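Stesusholm Bench Automation Group
Minutes of the monthly meeting, held in the Zimska seminar room

Last updated: December

Chair: Fatima Garba
Minutes: Evaristo Sorrentino

1. Welcome and previous minutes
Fatima welcomed everyone and thanked our two colleagues from Starnudville for making the trip in such dreadful weather. The previous minutes were agreed, with one small correction to the spelling of Oyewole.

2. The rack placement study
Evaristo took us through the results so far, at rather generous length (his own words, and he is writing these minutes). The question, for those who missed last time, is whether the arm policy does better at putting a glass tube into the rack when the training recordings include corrections, meaning the places where the operator took over partway through and steered the tube to the hole.

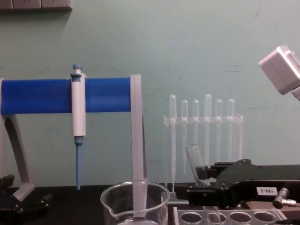
There were 122 recordings in the training set, and 27 of those contained a correction. We then ran 15 trials with each version of the policy. The one trained without corrections seated the tube in 8 of them, and the one trained with everything managed 11. Fatima was very pleased, and so were the rest of us, but she did remind us kindly that 15 is a small number and that she would like to see more before anybody starts writing an abstract.

There was a long and friendly discussion of the misses. Most came in the last little stretch, with the tube touching the top plate beside the hole. The Starnudville visitors wondered whether clear glass over a clear rack was simply hard on the head camera, and suggested comparing results with the chest view left out.

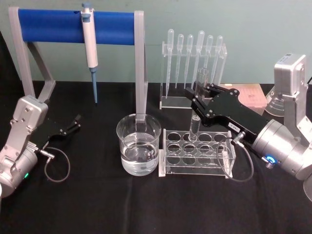

It was agreed that a trial counts as a success only if the tube is standing in the hole after the jaws have let go. Evaristo had been scoring two doubtful ones by eye and will go back over them using the new rule.

3. Oyewole scoring sheet
Everyone likes the shorter version. Please do fill in the notes column, even if it is only a word or two.

4. Actions
Evaristo: rescore the doubtful trials and run another 15 with each policy.
Fatima: reply to Starnudville about sharing the recordings.

5. Any other business
The seminar room is booked again for next month, same time, 2 pm. Fatima is bringing the ginger cake.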